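Bench notebook, September, fruit dye / peel ink work

9:10 am. Carrying on from the Lulura batch. Jar 2 has a skin on it again. Skimmed it off with a coffee filter, maybe a teaspoon lost. Smells like marmalade someone forgot. Clove oil went in at the start this time, so it isn't that I skipped it. Either the oil is old or the jar wasn't scalded. Scald both next time and stop guessing.

Goal, in case I read this in spring and wonder: a brown-gold drawing ink from orange peel and onion skin that doesn't go gray on the cheap paper. Walnut is easy and I'm sick of walnut.

Recipe as run today:
Dried orange peel, pith scraped, 40 g
Yellow onion skins, same weight
Water to cover, then a bit more, it drinks a lot
Pinch of alum, NOT the heaped pinch from last time
Simmer, lid off, 2 hours
Strain through the old pillowcase, squeeze, strain again through a filter
Gum arabic after it cools

Pith matters more than I figured. The unscraped test strip is cloudy and sits on top of the paper like weak milk. Scraped one sinks in and dries clear. Annoying, as scraping is the slow part. A grapefruit spoon is faster than the knife. The knife keeps going thru the peel.

10:45. Swatches, set one. Nilton pad (the smooth one): nice warm tan at one coat, honey at three. Feathers a little on downstrokes. Menon pad: drinks it right up, bleeds to the back, useless for pen, okay for wash. Brown bag paper: can't see it. Why did I try that.

Dip nib behaves. Brush behaves. Did not put it in a fountain pen and please nobody else do it either, the gum will set in the feed.

Iron test. Dropped 8 drops of rusty nail water into a small cup of the ink and it went olive right away, then nearly black on the paper. Lovely color but it's a different ink. Labeled it O-IRON, top shelf, keep it away from the plain one. One dirty brush will turn the whole jar, ask me how I know. Brushes for iron have red tape now.

Noon. Reduced half of the plain batch on the hot plate to see if stronger = darker. Only sort of. It gets redder and it gets sticky. Past a third of the volume gone it started to catch on the bottom, burnt sugar smell, pulled it off. Swatch stays tacky after an hour. Reducing is a dead end I think, better to layer coats.

Hot plate note: dial on the left one lies. Thermometer said 104 F with the dial set to simmer. Use the right one.

1:30 pm. Light test strips up in the south window, half of each under foil. Last month's plain ink lost maybe half its strength, foil side still good. Onion by itself holds better than peel by itself, which I did not expect. So the blend is being carried by the onion and the orange is mostly there for warmth. Might flip it, less peel, more skins. Try that on the next pot.

Vinegar on a dry swatch: goes paler, yellower. Washing soda: orange, really orange, almost rust. Could use that on purpose, draw with soda over a dry wash. Tried a leaf. Ugly leaf, good trick.

2:20. Need more peel drying. Rack is empty except for scraps. Thin strips dry overnight, big pieces go moldy in the middle.

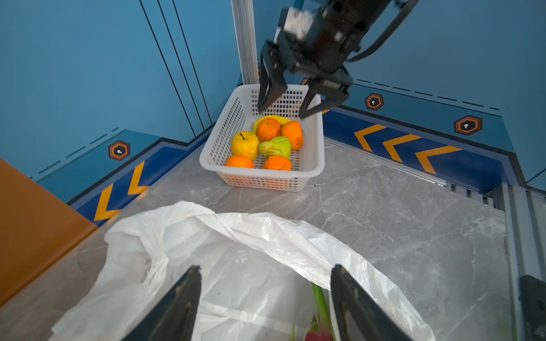
Comment on the shared page, from Wudari: have you tried the peel fresh? We got a brighter yellow off fresh at our place but it spoiled in under a week, even in the fridge. Also you might salt the water, it seemed to help the skins give up color.

Fresh, ok. Small pot only. Salt I'm less sure of, worried about crystals when it dries. One jar with, one without, same paper.

4 pm. Gum arabic was lumpy. Put in too fast. Soak it the night before in warm water and stir it in as a syurp, do not shake dry powder over the jar like it's paprika. Strained the lumps out, so gum amount in jar 3 is unknown, mark it as such.

To do
scald jars, new clove oil
flip the ratio, fewer peels
salt / no salt
fresh peel, small pot
more Nilton paper, no more Menon
wash pillowcase, again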